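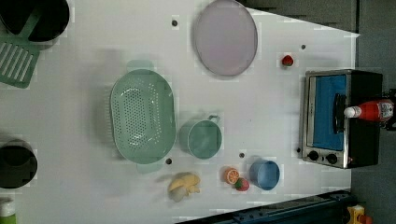 *What's on the play table right now, before I box it up or don't.*

**Thread: Is it worth keeping toy kitchen sets sorted?**

**tia_hebden** - October 27, 2022

We have toy kitchen stuff from two different sets mixed together and my sister-in-law swears I should sort it by type into labeled bins. Cookware in one, food in another, cups and plates in a third. She uses Gindo bins and says her kids put everything back. I have my doubts. Has this worked for anyone past the first week?

**sepp_2011**

No. We did labeled bins in March. The labels are still on there and there's a sock in the fruit one.

**Luminița Moldovan**

It worked for us, but only with big categories. Food and not food. If you ask a four-year-old whether a mug goes with plates or with pots you'll get a speech.

**sepp_2011**

"Worked" meaning the kids do it, or you do it after bedtime?

**Luminița Moldovan**

The kids do most of it. I'm not going to claim 100 percent.

**amden_attic**

I'd question the whole project. That green colander takes up as much room as all the fruit put together. Any bin it fits in is going to be the everything bin, whatever the label says. Hang it on a hook by the handle and forget about it.

**tia_hebden**

Those handles are flat, and I can't see one staying on a hook with kids grabbing at it. What I might do is use the colander as the fruit bin. Strawberries, banana and the orange half go in, colander goes on the shelf.

**amden_attic**

Fine until somebody wants to use the colander.

**sepp_2011**

Which will be every day. Then the fruit's on the floor again and you've sorted nothing.

**Luminița Moldovan**

It's two seconds of dumping fruit out. They dump it out anyway. I think the colander idea is better than the bins, and I like bins.

**trernberg_mom**

Is the banana the kind where the peel opens? Ours was the first thing to go missing, so if you have one I'd keep it somewhere you can see it. Also I would not pay Gindo prices to store toy strawberries - a shoebox does the same job.

**tia_hebden**

Yes, the peel is open in the photo. And I agree on the price. She keeps telling me they "pay for themselves," and I've asked her how and haven't heard back.

**amden_attic**

Do you need both the green mug and the blue cup? I'd pull one and see if anyone notices.

**Luminița Moldovan**

Please don't, they need one each if there's ever a second kid at the table. That's how fights start at my house.

**amden_attic**

Mine fight over one cup with six others sitting there, so I'm not convinced.

**tia_hebden**

Both cups stay. I'm trying the colander for the fruit, a shoebox for the rest, and no labels. I'll post again if it lasts two weeks. I wouldn't bet on it.

**sepp_2011**

Put me down for four days.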